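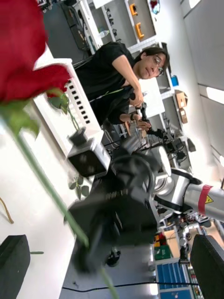
Marjatta Lindqvist wrote to me that the old title, "Sinis complete", promised too much, and that a singer would be angry to find the second verses missing. She is right, so the title is changed. The second verses are still missing for most songs.

Sinis Songbook Transcriptions
README, second version

What is in the folder

The collection holds 128 dance tunes and songs from the repertoire of the Jakasau string bands, written down by ear from home tapes. Of these, 126 have a melody line and chord symbols. The other 2 have chords only. On those tapes the fiddle is too far from the microphone and I did not want to guess.

Each tune has one text file and one score file with the same name. The text file gives the title, the key, the metre, the tuning of the guitar and the number of the tape. Where the players used two titles, the second is written in brackets.
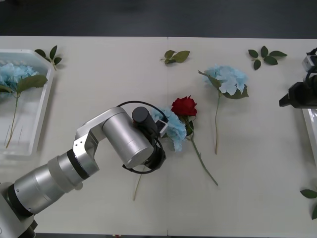 Keys are given as they sound on the tape. Some machines ran a little fast, so a tune marked in B flat was probably played in A. I have written "speed?" in the notes field when I suspect this. Please do not correct the key without listening to the whole side of the tape, as the speed can change in the middle.

Rhythm guitar is written in a simplified way. The Hirvonen style has a light push before the third beat, and I could not find an honest way to write it in ordinary notation. It is better to listen first and read after.

Ornaments

Only the ornaments that come back in every chorus are written. A small cross above a note means that the player slides into it from below. Grace notes have no exact length.
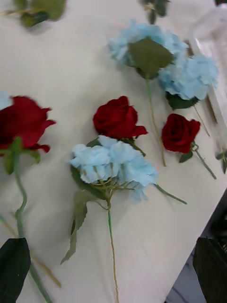
Roses and hydrangea heads on a white table.

Known problems

Tape 40 has a hum on the left channel and its bass notes are uncertain. The waltzes from Rarlow have bar numbers that start again after the repeat. I plan to repair this in January.

Use

You may print, play and teach from these pages without asking. If you publish an arrangement, please name the collection and the tape number. Corrections are welcome by email, with the file name in the subject line and the bar number in the message.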